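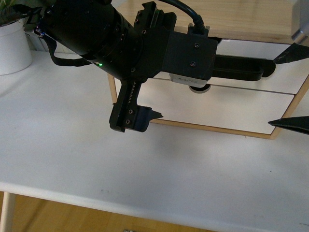
Photo: Kyrylo Kravets

The library in Girska closes at 5 p.m. now. Until March it stayed open until 8. The council says the change saves money, and I believe the council. I still think it was the wrong cut.

Look at who uses a library at six in the evening. People with day jobs can't come at two. High school students are in class or at practice until late afternoon, and some of them share a bedroom with two brothers and have no other desk. The retired people who fill the reading room in the morning are welcome there, but they already had the morning. The hours that went were the ones working families used.

The notice on the door says the evening shift brought in 42 visitors on a typical night. The council called that low. I don't know what it was being compared to. The bus to Stalunell carries fewer people than that after dark and we keep running it, as we should, since those passengers have to get home.

I was told at the meeting that most things can be done online these days. Some can. You can renew a book from your kitchen if you have a connection at home and a printer that works. My neighbor has neither. She filled out her housing forms at the library over two evenings, with the clerk showing her where to sign. She now takes unpaid time off to do the same thing.

There is a fair argument on the other side. Staff are hard to find for late shifts, and heating that old building on Marchuk Street is expensive. So close it late on some nights and early on others. Open at noon twice a week and stay until 8. The total hours would be the same and the payroll would barely move. The town of Iltuvstead has done this for years and people there plan around it without much trouble.

A petition at the post office has 139 names on it. The council needs 500 before it has to put the question on the agenda again. I signed on my lunch break, the only time I could get there.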